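Tábua de corte

A tábua de corte é uma superfície plana e móvel, usada na preparação de alimentos para proteger a bancada e o fio da faca. Os materiais mais comuns são a madeira maciça, o bambu, o polietileno e as fibras prensadas com resina. O vidro e a pedra também se encontram à venda, mas a sua dureza desgasta rapidamente as lâminas.

Aceitar todos os cookies | Gerir preferências

Construção

As tábuas de madeira dividem-se em dois grupos, segundo a orientação das fibras. Nas de fibra longitudinal, as fibras correm paralelas à face de trabalho. Nas de topo, os blocos são colados com as fibras na vertical e a lâmina penetra entre elas, o que deixa marcas menos visíveis. As de topo são mais pesadas e absorvem mais líquido. As espécies preferidas têm poro fechado e densidade média: bordo, faia, nogueira, cerejeira. As madeiras muito resinosas são evitadas por transmitirem sabor.
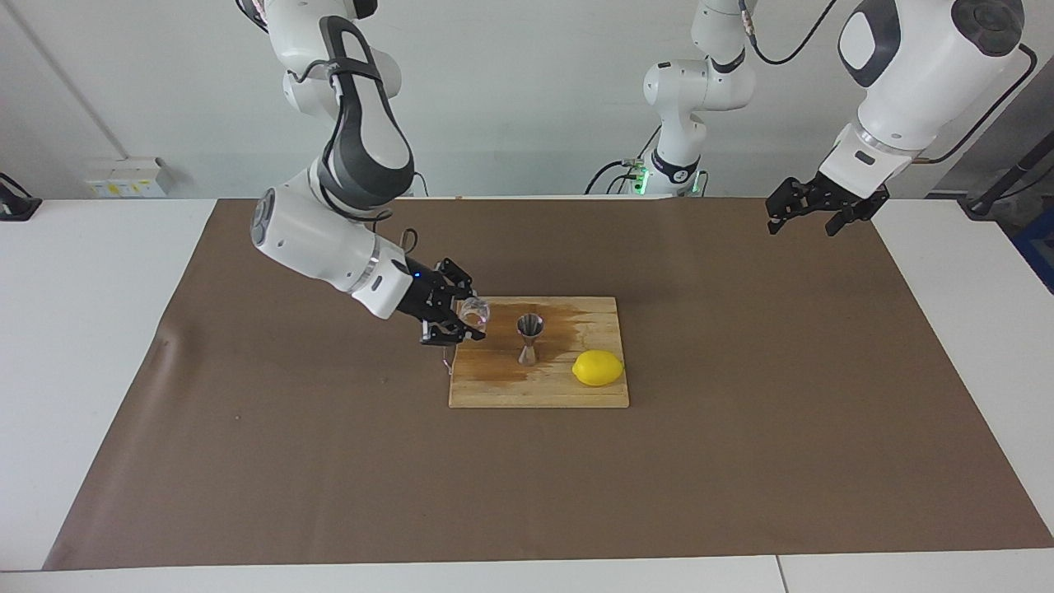
Tábua de madeira clara e copo transparente.

A espessura influi na estabilidade. Uma tábua de uso doméstico com 40 mm raramente empena se for seca na vertical, com ar nas duas faces. As tábuas finas deformam-se quando só um dos lados recebe água, pois as fibras molhadas incham e as restantes mantêm a dimensão original.

Absorção e manchas

A madeira é higroscópica. O líquido derramado avança mais depressa no sentido das fibras do que transversalmente, e por isso as manchas têm muitas vezes contornos alongados. A zona molhada escurece porque a água preenche as cavidades superficiais e reduz a dispersão da luz. O efeito desaparece em geral com a secagem; os taninos, o vinho e os sumos corados podem deixar resíduo permanente. Valbona Nikolaidis, no manual da oficina Aitken, distingue a mancha de humidade da mancha de pigmento e recomenda lixa de grão 400 apenas para o acabamento.

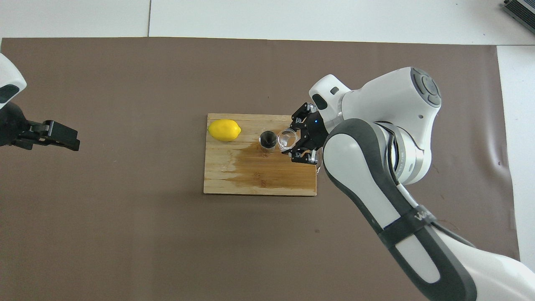 Mancha de líquido numa tábua de madeira, com limão e copo escuro.

Manutenção

A limpeza faz-se com água quente e detergente neutro, sem imersão prolongada. A máquina de lavar loiça é desaconselhada para madeira - o calor abre as juntas coladas. O óleo mineral de grau alimentar aplica-se em camadas finas, no sentido da fibra, e o excesso retira-se ao fim de algumas horas. Os óleos vegetais não secativos, como o azeite, rançam. Os sulcos profundos retêm resíduos e justificam o aplainamento ou a substituição.

É prática corrente reservar tábuas separadas para carne crua e para alimentos consumidos sem cozedura. Em cozinhas profissionais usa-se com frequência um código de cores, aplicado sobretudo às tábuas de polietileno.

Coleções

O museu de utensílios de Divley conserva 3.738 peças de cozinha, entre elas quase 90 tábuas. O inventário foi organizado por Rhona Innes e classifica-as por espécie de madeira e tipo de junta.

Partilhar | 40 partilhas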